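Bringing a group to a demonstration day at an automation workshop: what should we arrange in advance?

Posted by Ruby-Lee Ruawai in Visits and Open Days

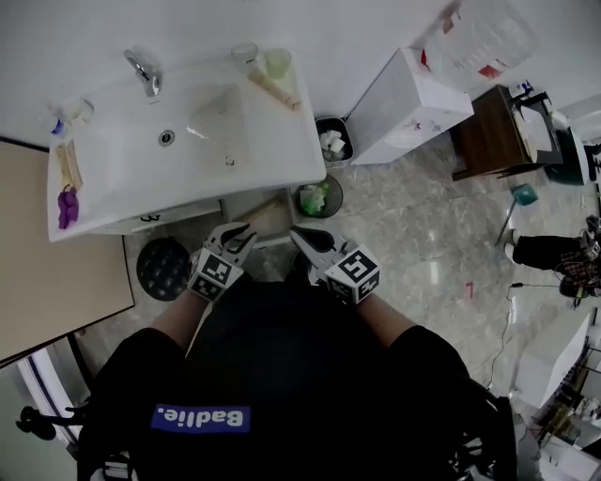
I coordinate off-site visits for the adult learning program at Custgate. Our group has been offered a place at the Lurard open day in August, where household tasks such as tidying a sink are carried out with hand-held grippers. The confirmation letter allows us 40 places and states that the program will include "a supervised practical session." It gives no further detail, and my two messages to the visitor office have not been answered.

I would be grateful for advice on the following. Are visitors normally permitted to hold the grippers, or only to observe? Is the bathroom area large enough for a group, or must we divide ours? Several of our members use walking aids, and one member has asked whether she may take photographs for our newsletter. Finally, is there any preparation we should ask members to complete before they arrive? Our transport must be booked well ahead, and I would prefer not to change the timetable once it has been issued.

Posted by Fulgencio Cortés

I attended the previous open day with a group from the Valdovinos training center and can answer most of these points from that experience. The arrangements may have been revised, and you should treat the letter from the visitor office as final wherever it differs from what follows.

Visitors were permitted to hold the grippers. The host first showed the complete task at the sink, and members were then invited forward one at a time. Each person was asked to pick up a sponge, put it down on the rim of the basin, and repeat this with a cup. The marker cubes mounted on the grippers must not be touched or covered. Loose sleeves were a difficulty for this reason, and our members were asked to roll them up or to remove their jackets. I would recommend short sleeves.

With regard to space, you will certainly need to divide the group. The bathroom station is arranged as a room in an ordinary home would be, and only a few people can see the basin properly at one time. We were separated into small parties and moved between the bathroom station, the kitchen station and a seated talk. The talk was the longest part of the morning and could have been shorter. I suggest that you write the party names on the badges before leaving, as sorting people in the entrance hall cost us most of the coffee break.

Members with walking aids should be placed in the first party. The floor at the stations has items standing on it, including bins and cables, and the hosts were willing to move these when asked before the session had begun. They were less willing afterward.

Photographs were allowed during the talk. At the stations, permission had to be requested from the person giving the demonstration. The newsletter use should be stated in writing, and the form is two pages long.

No preparation was required of us. Some members had read the Promlow booklet on home automation and found it of limited use on the day.

Posted by Damián Hinojosa

Parking is the thing to watch. The lot beside the building is for staff. Coaches are sent to the field across the road, around 300 yards from the door, and it is uphill on the way in. Ask for a drop-off at the entrance.

Posted by Ronaldo Brandão

I did not attend the event and cannot comment on the bathroom station. At other open days I have visited, lunch was not provided. It would be advisable to confirm this with the office by telephone, as they do not appear to read their e-mail.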